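Crew Mess Forum > Interior > Guest Amenities & Supplies
Thread: Refillable dispensers vs individual bottles in guest heads

galleywest
Joined: December
Posts: 29

We're a charter boat doing mostly back-to-back trips, and the management company wants individual shampoo, conditioner and body wash bottles gone from the guest bathrooms before next season. Their proposal is wall-mounted refillable dispensers, filled from 5 litre bulk containers of the Sosanis range. The owner has no strong view as long as it smells the same as before.

My concerns are, in order: leakage at sea, residue on marble, and what happens to the pump when a product with a high oil content sits in it for a month between trips. Has anyone run Sosanis through a dispenser for a full season? I have the safety data sheets but they say nothing useful on viscosity.

portlocker

Ran it for one season on my last boat, in Grimow dispensers. The body wash and shampoo were fine. The conditioner was not. It thickens if the guest cabins are left without air con, and the pump then draws air and spits. We ended up decanting conditioner into the old glass bottles and leaving the other two on the wall, which looked exactly as odd as it sounds.

Leakage was minor. The Grimow units have a locking collar you turn a quarter before getting underway. If the stew forgets, you get a slow drip on the starboard side and a tide mark on the stone.

Mereana Harawira

I'd be careful about blaming viscosity. I had the same spitting problem with a much thinner conditioner, and the cause was the dip tube. The ones supplied are cut short, so they pull air once the reservoir is a third down. We fitted longer tube from the engineer's stores, cut at an angle so it couldn't seal against the base, and the spitting stopped.

Marble is a separate matter. Anything with citric acid in it will etch polished stone, whether it comes from a pump or a bottle. Check the ingredients list before you check the dispenser.

galleywest

Thanks, both. The Sosanis body wash lists citric acid well down the ingredients. Is that enough to worry about, or is it only there to adjust pH?

Mereana Harawira

It's a pH adjuster in nearly all of them. A neutral finished product won't mark sealed stone if it's wiped the same day. A drip that sits there for a crossing may leave a dull spot, mostly from surfactant drying in the pores where the sealer has worn. Put a small tray under each unit and reseal once a year. Donnelly make a shallow one that fits under most brackets, or have one cut to size.

deckshoe_dan

Can I put the case against the whole idea? Guests at this level expect a sealed product. I had a principal's wife ask outright whether the previous charter had used the same bottle. You can explain that the reservoir is cleaned between trips, but you've already lost the point once she's had to ask. Individual bottles cost more and make more rubbish. They are also the only format where the guest can see that it hasn't been opened.

portlocker

That was a fair objection a few years ago. Most of our charter guests last season had stayed in hotels with wall units and none of them commented. I agree it's different for an owner's cabin. We kept bottles in the master and VIP and put dispensers in the other cabins.

galleywest

A split fit-out is what I'm leaning towards. It does mean two lots of stock to carry, and storage is the other half of my problem. The current amenity locker is one deep cupboard under the crew stairs and everything migrates to the back of it. I want the small items (sewing kits, razors, cotton pads, sunscreen sachets) in drawers by category, with open trays for whatever is going up to the cabins that day.

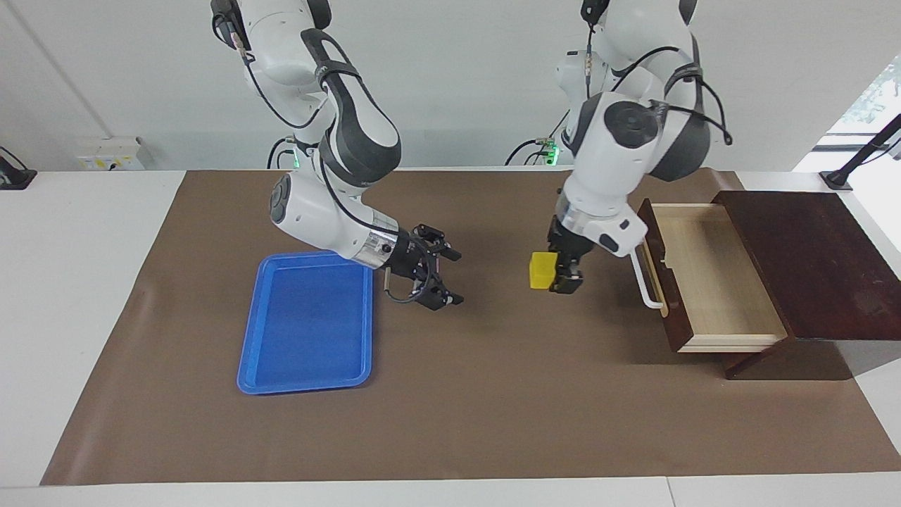 knotforhire

Drawers are fine for the small stuff, but weigh up what they do in a seaway before you commit. Friction runners won't hold a full drawer in a beam sea. Fit a positive catch to each one, or run a vertical bar down the front. We also line the bases with non-slip mat, otherwise the razors end up in one corner and jam the drawer shut.

I'd keep liquids out of drawers altogether. Ours go upright in lidded bins on the cabin sole, lowest point we have.

galleywest

Noted on the catches. Do you label by cabin or by product?

knotforhire

By product. Cabin allocations change every trip and the labels don't. We keep a par level on the inside of each lid and reorder when stock falls below it.

deckshoe_dan

Disagree again. By cabin is faster on a turnaround with 2 stews. You take one tray, restock one bathroom, and the tray comes back empty. Storing by product means walking back and forth to the locker for whatever you forgot.

Mereana Harawira

Those are two different jobs. Bulk stock goes by product, and the working tray is made up by cabin from a checklist. On a larger boat you need both.

Back to the dispensers, has anyone used Cernent? I was quoted 2,000 for a set including brackets, and the reservoirs lift out as sealed cartridges. That would deal with Dan's objection, at least on paper. I'd want to know whether the cartridge seal survives repeated removal.

portlocker

Haven't used them. If they're sealed cartridges, check that you aren't tied to the maker's own product. Our agent had one system on offer where the cartridge couldn't be refilled on board, and freight to the Pacific wiped out any saving.

galleywest

I'll ask Cernent for a sample unit with an empty cartridge and fill it with the Sosanis conditioner. If it copes with a closed-up cabin and no air con I'll put it to management. Will post the result either way.

deckshoe_dan

Please post the colour of the cartridge as well. The last set I was sent was supposed to be white and arrived cream, against white tile.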